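So I've started clearing out the hall closet, and I'm already regretting it. It's Monday, it's raining, and I've found 3 umbrellas that don't open plus a whole bag of yarn from my knitting phase (which lasted one sleeve).

Zinhle told me to do one shelf a day and then walk away. Great advice! I did four shelves before lunch and now I can't get to the front door.
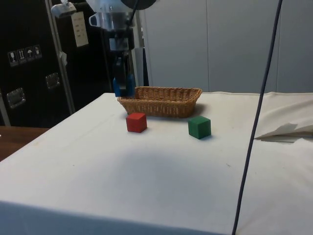 Wicker basket, with a red block and a green one in front.

Anyway, the yarn. I want to keep the good wool and give the rest to Tsegereda, whose craft group at Yilma will take pretty much anything except the fuzzy stuff. I still owe her a casserole dish too, so that's going in the same car trip. The board games are harder. We haven't played half of them since we moved, but every time I pick one up I think, well, maybe at Christmas?

Top shelf tomorrow. I need to borrow a step stool first.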